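Flever 288 Two-Door Refrigerator, Top Freezer, Silver-Gray

Item no. 400-113
Sold by Bremard Home Equipment

Overview

The Flever 288 is a freestanding two-door refrigerator with the freezer compartment on top. It is sold to landlords, small offices and households that need a full fresh-food section and a modest freezer on one plug. Total net volume is 288 liters. Temperature is set with two separate dials, one per compartment, both located inside the lower section behind the lamp cover.

The unit replaces the Pollcombe two-door model, which is no longer supplied. Pollcombe door bins do not fit the Flever cabinet. Crisper drawers are interchangeable.

Freezer compartment

Net volume: 62 liters
Liner: white plastic, one piece
Floor: flat, smooth, no ribs
Rear: raised ledge across the back of the compartment
Defrost: manual

The rear ledge is part of the liner and cannot be removed. Tall packages should be placed toward the front, on the flat floor. Do not use metal scrapers on the liner. For cleaning, switch the unit off, let any ice release by itself, and wipe with lukewarm water and a mild dish detergent. Abrasive pads leave marks that hold frost.

Fresh-food compartment

Three glass shelves, two crisper drawers, four door bins. Shelf height is adjustable in five positions. The lowest shelf is fixed and serves as the drawer cover. Maximum load per shelf is printed on the front trim.

Doors and hinges

Both doors are supplied hinged on the right. The center hinge is a metal bracket with a pin, fixed to the cabinet between the two compartments. It carries the upper door and locates the top of the lower door. Opening direction can be reversed on site with the Deák hinge kit, ordered separately. Reversal takes two people, as the upper door has to be lifted off the pin before the bracket is unscrewed.

The gray rim around the compartment opening is the sealing face for the door gasket. Keep it clean and dry. Crumbs or sticky residue on the lower band are the usual cause of an upper door that does not close fully.

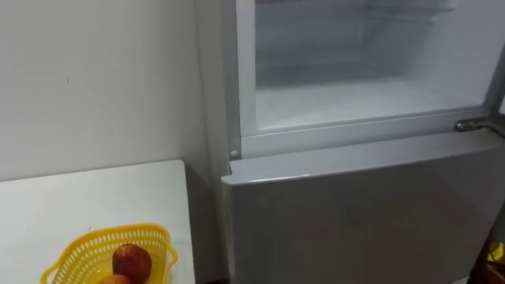

Installation

Stand the unit on a level floor. Turn the front feet until the cabinet leans back slightly. Leave a clear gap behind the cabinet and do not cover the rear grille. On the hinge side, allow enough space for the door to open past a right angle, otherwise the drawers cannot be taken out. After transport, leave the unit upright for four hours before connecting it.

Spare parts

Upper door gasket, gray
Lower door gasket, gray
Center hinge bracket with pin
Glass shelf, adjustable
Crisper drawer, left or right
Front foot, threaded

Gaskets are shipped folded and should be laid flat in a warm room overnight before fitting.

Parts and technical questions: Orest Sirko, service desk. Please quote the serial number from the label behind the left crisper drawer.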